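Home | Data | Docs | Contact

Pramino Tabletop Set

1,605 episodes of a robot arm and hand handling small household objects, collected at Kosdale. Glass bottles are over-represented. We had a lot of glass bottles. 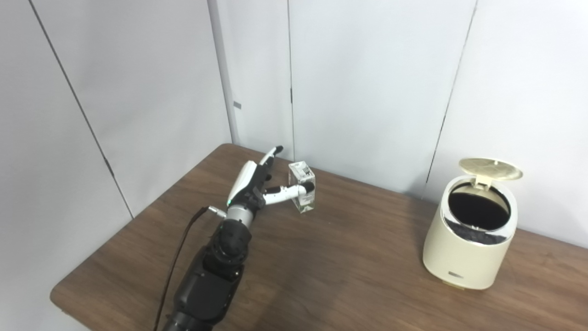

Can I train on failed episodes?
They're kept in a separate folder, labeled "fail", and some 50 of them are more instructive than we'd like.

Episodes are split by object, so the test objects never appear in training. Please keep it that way.

Last updated: May 2020

Related
- Manalastas Grasp Notes
- Brakell Loader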